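Clodach Bedside

A collection of recordings about small items and bedside furniture

Version of 2024-09-05

What is in this collection

Clodach Bedside is a set of short recordings made around bedside furniture. Each recording covers one small household task: putting something down on a nightstand, picking it up again, opening or closing a drawer, moving an item from a table to the cabinet next to it. The set has 1488 recordings in total. Of these, 819 involve a drawer in some way, and the rest only use the top surface.

We put the collection together for people who care about where things end up in a bedroom and how they get there. Most published material on household objects comes from kitchens, and bedrooms tend to be treated as a place where nothing happens except making the bed. A nightstand gets a lot of traffic in a normal day. It has a small top, it is low, and it usually stands against a wall with something else close by.

The rooms

Recordings were made in two rooms, called Furker and Urketti in the file names. Neither is a bedroom anybody sleeps in. Both were set up for the purpose.

Furker has a wood-effect floor and white walls. The furniture is light in color and the cabinet is set against the wall.

Urketti has a gray carpet and a window on the long side. The light changes a good deal over the day, and we did not try to correct for it. If you need even lighting, use Furker only.

The room is part of every file name, so sorting by room does not require opening anything.

The furniture

We kept the furniture plain. The cabinets are the small, low kind with one drawer and a flat top. Drawer states are recorded in three steps: closed, partly open, open. "Partly open" covers anything between a finger's width and half the depth of the drawer. Past half the depth we call it open.

Cabinets were moved between sessions, usually by a hand's width or less. They were not moved during a session except by accident. When that happened, the notes column says "shifted."

Scuffs and small marks on walls and furniture were left as they were. We did not repaint or clean up between sessions beyond ordinary sweeping.

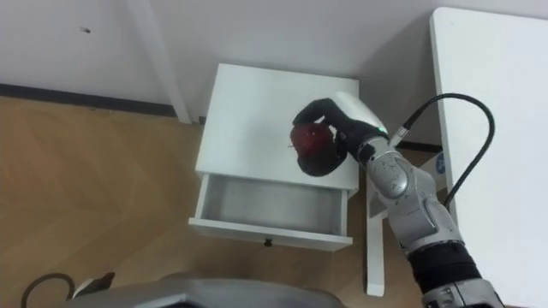
Drawers gave us more trouble in the labeling than anything else. An open drawer changes what counts as "on the cabinet." If an item sits on the top surface, the label is "top," whatever the drawer is doing. If it sits in the drawer, the label is "drawer," even when part of the item sticks up above the front panel. An item leaning on the edge of an open drawer and touching the top as well is labeled "other," with a short note. There are few of these, and you may want to drop them.

The contents of the drawer at the start of a recording are listed in the column start_contents. "Empty" means empty. We did not leave liners or paper in the drawers.

The items

Items were chosen from what people keep by the bed or carry in there and put down. They fall into these groups:

Food: apple, banana, orange, wrapped cracker
Drink: cup, short plastic tumbler, small water bottle (closed)
Reading: paperback, folded magazine, eyeglass case
Personal: hairbrush, tube of hand cream, pack of tissues
Other: alarm clock, key ring, flashlight

Fruit was real and was replaced when it got soft or bruised. This means that "apple" is not one apple. Size, color and stem vary from session to session, and we do not track individual pieces of fruit. The same goes for bananas, which change color quickly enough that two recordings a few days apart may not look like the same item at all.

Cups and tumblers were always used empty. Please do not use this collection to study spills.

Items in the Reading group were swapped once, in February, when the first paperback lost its cover. The replacement is thicker. Both are labeled "paperback," and the column item_variant tells them apart with a or b.

Labels

Each recording has one row in the file recordings.csv. The columns are:

rec_id: a number, unique across both rooms
room: furker or urketti
task: place, pick, open, close, move
item: one of the item names above, or none
item_variant: a, b, or blank
start_location: table, top, drawer, floor, none
end_location: top, drawer, table, floor, other, none
drawer_start: closed, partly, open
drawer_end: closed, partly, open
start_contents: item names separated by semicolons, or empty
result: done, not_done, unclear
notes: free text, often blank

For "open" and "close" tasks with nothing else going on, item is "none" and both location columns are "none."

The result column describes the end of the recording only. "Done" means the item was resting where the task said it should be, with nothing touching it, when the recording stopped. An item that rolled and then came to rest in the right place is still "done." An apple that was put down on the top and rolled into the open drawer is "not_done" if the task was to place it on the top, and end_location is "drawer." Round fruit did this often enough that we thought about adding a separate label. We left it in the notes under the word "rolled."

How the labels were made

Every recording was labeled twice, by two different people working separately. Where they disagreed, a third person decided and the row was marked "settled" in the notes. There are 200 settled rows. Nearly all of them are about partly open drawers or about the difference between "unclear" and "not_done."

The written labeling guide is in the docs folder. It is short. Read the page on drawers before you use drawer_start or drawer_end for anything serious.

Files

recordings/furker/ one folder per recording
recordings/urketti/ one folder per recording
recordings.csv the labels
stills/ one still per recording, taken from somewhere in the middle
docs/labeling_guide.txt
docs/item_list.txt
docs/changes.txt

Stills are meant for browsing. They were picked by position in the recording and not by hand, so some show the item clearly and some do not. Do not read a result from a still. The labels describe the whole recording.

Suggested split

We supply a split in the file split.csv. The first part, "main," has 1000 recordings. The remaining 488 are "held." Both rooms and all tasks appear in both parts. Banana and key ring appear only in held, on purpose, so that there are two items nobody has seen beforehand.

If you make your own split, keep sessions together. Recordings from one session share the same cabinet position and often the same piece of fruit, and mixing them across parts makes results look better than they are.

Known problems

The alarm clock is set to different times and in a few recordings it rings. This is harmless unless you use the sound.

In early Urketti recordings, the drawer sticks. It takes a harder pull and then comes open all at once, so there are few "partly" labels from those sessions. The runners were waxed later on. See docs/changes.txt for which sessions are affected.

The tissues pack gets flatter over time. We replaced it when it was nearly empty but did not note when.

"Floor" as an end location covers everything from a dropped item next to the cabinet to one that rolled under a table. If distance matters to you, you will have to measure it yourself.

Some notes use "nightstand," some use "bedside cabinet," and a few just say "cabinet." They all mean the same kind of furniture. We did not go back and make them match.

What the collection does not cover

There are no beds in the recordings, no lamps and no cords or chargers of the kind people usually have on a nightstand. Crowded tops are rare. Most recordings have one item on the top or none, and the most we ever put there is four. A real nightstand is often a good deal worse than that.

Medicine, jewelry and phones were left out from the start. There are no glass items.

All furniture is low and has a single drawer. Nothing here tells you how a taller chest or a cabinet with a door would behave.

Use and sharing

You may use the recordings and labels for study and teaching, and you may pass them on with this file included. If you correct labels, please keep the original column and add your own next to it, with _fixed at the end of the name. We take corrections into the next version when both original labelers would have agreed with them under the guide.

When you refer to the collection, call it Clodach Bedside and give the version date at the top of this file. The Sadeghi collection of tabletop items uses some of the same item names but a different labeling guide, and the two sets of labels should not be merged without checking. In particular, Sadeghi counts a closed drawer as "none" and has no "partly" step.

Changes since the last version

Added the second half of the Urketti sessions.
Renamed "night table" to "top" in both location columns.
Split "cup" into cup and short plastic tumbler.
Removed duplicate rows left over from the first export.
Fixed end_location for recordings where the item was taken out of the drawer and put back in the same place. These used to be blank and are now "drawer."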